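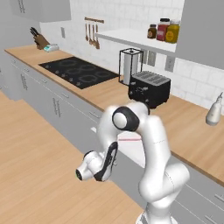

4. Adjournments before trial

4.1 Which hearings were included

The register kept by the criminal court at Nenport lists every hearing held before a trial begins, with the date, the type of hearing, the judge's initials and a short note of the outcome. We took all entries in which the charge sheet included at least one count of fraud or false accounting. After removing duplicate entries and hearings that were listed but withdrawn before the day, 2,908 hearings remained. These form the main data for this section.

The register at Nenport also covers cases sent over from Irketti and Plekard, which have courts of their own but hold no fraud trials. A case from either place starts with a first hearing in the local court and then moves to Nenport. We left the local first hearings out. They are short, they are recorded in a different way, and the only question decided at them is whether the accused person should be held or released until the next date.

A hearing was treated as adjourned if the matter it had been listed for was not decided on the day and a new date was given. This is a wider meaning than the one used by the court's own staff, who record an adjournment only where one side has asked for it. Under their approach, a hearing that is put off when the judge's list is full appears as "relisted". For the defendant, the witness and the lawyer who has travelled from Irketti, the two have the same effect, and we counted both.

Some hearings dealt with more than one matter. Where a judge decided one application and put off another, we coded the hearing as part-adjourned. Part-adjourned hearings are reported separately and do not enter the rates given in 4.3.

4.2 How reasons were coded

The outcome note in the register is rarely longer than a line. Typical notes read "adj. pros. disclosure", "adj. def. to instruct expert" or simply "adj. by consent". The last of these is the least useful, as it says that both sides agreed to the delay and nothing about why it was wanted.

Coding was done by 2 readers working apart from each other. Each gave every adjourned hearing a single main reason from a list settled before the work began: disclosure not complete, defence not ready, expert evidence outstanding, judge or courtroom not available, a dispute over which judge should hear the case, illness, and other. Where the readers differed, they met and went through the note again together. If they still differed, the hearing was coded as other.

To see how far the register could be trusted, we asked for the paper files in some 70 cases. The court office let us read them on site but not copy them. In most of the files, the reason given in the register matched the reason in the judge's written order. Where it did not, the usual pattern was that the register named the side that had asked for more time, while the order laid the cause on the other side. A defence request for time was often a reply to documents that the prosecution had handed over only days earlier. A reader relying on the register alone would put that delay down to the defence.

We did not correct the register data in the light of this. The files had been chosen for length as well as at random, and could not support a correction across the whole set. The reader should bear in mind, though, that "defence not ready" is probably too large a group and "disclosure not complete" too small.

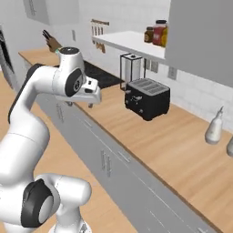
4.3 Disclosure as a cause of delay

Disclosure was the most common single reason for an adjournment in every year of the study. This will surprise few people who have worked on fraud cases. The papers are many, they are held by banks and accountants as well as by the police, and part of the material is likely to be covered by a duty of confidence that someone must first ask the court to lift.

The pattern within cases is of more interest. Delays over disclosure did not fall mainly at the start. They gathered around the hearing at which the trial date was due to be fixed. At earlier hearings, the parties tended to agree a timetable and the judge tended to approve it with little discussion. When the timetable was missed, the matter came to light only at the next listed hearing, which might be months away. The court had no step in between at which a missed date would be noticed, and neither side had much reason to raise it. A prosecutor who is behind does not wish to say so early, and a defendant on bail may be in no hurry.

Cases that came from Plekard were adjourned over disclosure more often than those that began in Nenport. We looked first at distance as an explanation, but Irketti is further away and its cases did not show the same rise. A likelier cause lies in how files are sent. Plekard moved its files on paper throughout the period, while Irketti used Roy, the shared case system, from its second year. A file in Roy can be opened by the receiving office on the day the case is sent. A paper file must be packed, carried, logged and scanned, and the prosecution's duty to serve its first schedule runs from the day of sending all the same.

4.4 Disputes over the judge

Disputes over which judge should hear a case made up a small share of all adjournments, but each one took far longer to settle than any other kind. The usual ground was that the judge had dealt with a linked defendant. In fraud cases this is common, as one business may give rise to several trials, and a judge who has passed sentence on the bookkeeper will have formed a view of how the books were kept.

The rules in force require such an application to be made in writing to the judge concerned. If it is refused, the party may go to the senior judge, and the case stands still until an answer comes. No time limit is set for that answer. In the longest example in our data the case was stopped for 6 months, and the application was then withdrawn after the defendant changed lawyers.

We found no sign that applications of this kind were made more often by well-funded defendants. They were more frequent among defendants with new lawyers, who had not been present at the earlier hearings and were working from the papers. This fits with what the files show about timing, as most of the applications came within a few weeks of a change of representation.

4.5 Limits

The register shows when a hearing was put off. It does not show what would have happened had the hearing gone ahead, and some adjournments clearly saved time later. A defendant given time to read the bank records may plead guilty, and a trial listed for weeks may then not be needed. We have not tried to place a value on this.

Listing practice also changed during the study. Each December the court holds fewer hearings and moves what it can to the new year, and from the third year it began to do this earlier in the month. Adjournments for lack of a courtroom rose as a result, though the number of courtrooms stayed the same. We have kept these hearings in the data and marked them, so that the rates in Section 5 can be read with or without them.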